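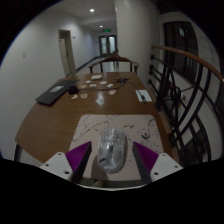

The mouse in its clear bag, on the marble mouse pad.

The long table, April

This page belongs to our small gallery about working tables. We have done it since last spring, and the idea is very simple. Readers from Eddale and from the villages near Girna show us the tables where they work, and we write a few lines for each one. Usually a page has several pictures. This one has a single picture, so I allow myself to write a little more around it. It was put on the page on 24th April.

About the mouse. I like very much when a small thing stays in its bag. In our house my mother kept the remote control in plastic for many years, and the buttons were like new when the television was already old. With a mouse I am less patient. The bag makes a noise and the hand slides on it, so I would take it off on the first day and keep it in a drawer for cables.

About the mouse pad. It is white with thin black veins, in the marble style. I had a similar one from the Chin stationery shop, and I paid 200 for it, which my sister found too much. A white pad shows every mark, and this one has a few darker smudges on the right side. For mine I use a soft cloth with warm water and one drop of dish soap. Then I leave it flat until the next morning. Please do not put it on a radiator, the corners of mine went up and never came down again.

About the table. It is long, brown and glossy, and the lights from above are reflected in it. Such a surface is beautiful in the evening but tiring for the eyes if you read on paper. In the reading room at Joltisitz they have the same problem, and people there move their chairs two or three times in one afternoon. A large sheet of gray felt helps, also under a laptop.

About the laptop and the cables. The laptop is closed and lies at an angle on the far left. The black cables start near it and go across the table to the right, until the notepad with the pen on it. At home I tie mine with a strip of fabric, some 20 centimeters long, and I make the knot loose so that I can open it with one hand. Plastic ties are stronger, but I must always look for scissors.

About the small papers. They are light in color, and I can not say if they are cards or wrappers or only folded notes. The middle of the table is full of them. On my own desk such papers stay until Friday, then I read each one and most go to the bin. Last week I found in this way a bus ticket and the recipe for a plum cake.

If you would like to show your table in the next gallery, please write to us before the end of the month. A kitchen table is also welcome, and it does not need to be tidy.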